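The Rulebook for Picking Up a Block

There is a document at Plarbridge called the Tabletop Handling Practice. It runs to 78 pages and concerns, for the most part, how a robot ought to pick up something a toddler would put in its mouth.

Ehsan Talpur wrote the first version in March, when it was 14 pages long and, by his own account, "already too long." Then people started reading it, and readers have opinions. The current version contains 151 numbered rules. Rule 9 says the gripper must line up with its block before it closes. Rule 10 explains what "line up" means and takes a page and a half to do so.

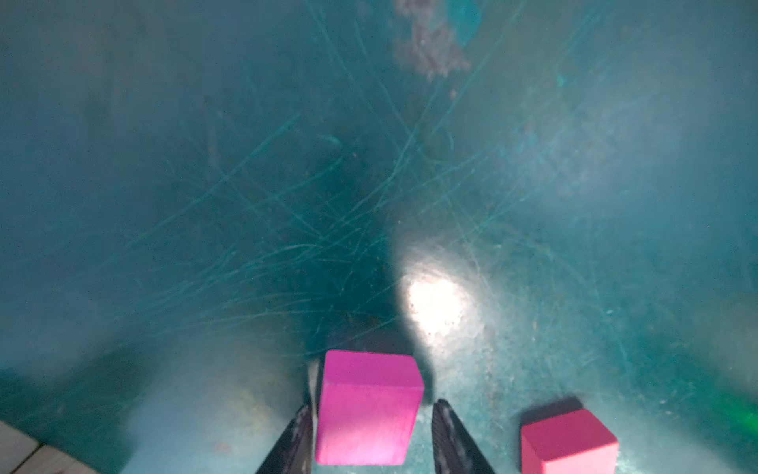

Rule 11 deals with neighbors. If a second block is close by, the arm is supposed to take the first without shoving the other one across the table, a courtesy most of us never mastered at a buffet. A shove counts as a fault even if the pick succeeds. This has caused more argument than anything else in the document, including the four pages on naming files.

The fault log stands at 643 entries. Talpur reads them all, usually with lunch. He is fond of the section on travel, which says the fingers should be open and empty on the way to a pick, and that nobody may change the speed limit in the middle of a run - a rule that plainly used to be a person.
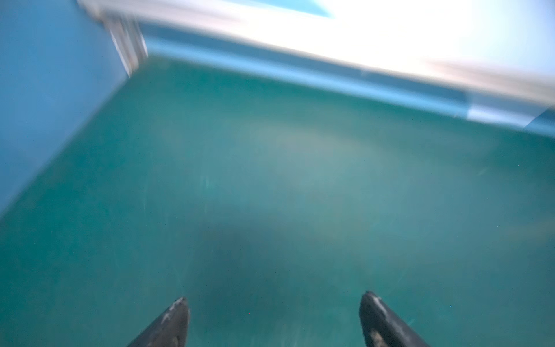 Demetrius Blackwood thinks the whole thing could lose half its pages by supper. Good practice, he argues, is what people do when the binder is in another room, and a rule that needs a second rule to explain it should go back to its author with a polite note. He has sent several such notes. Talpur has filed them under Appendix F.

Where the two men agree is on shared space. With two arms working over one table, each move needs an owner, and the other arm waits its turn. The rule is two lines long and has never been revised. 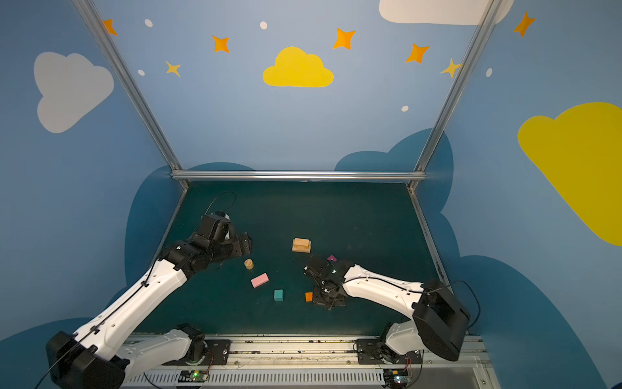

What Comes Next

Version six is due out after the winter break. Blackwood has been asked to edit it. So far he has cut one comma, and Talpur has appealed.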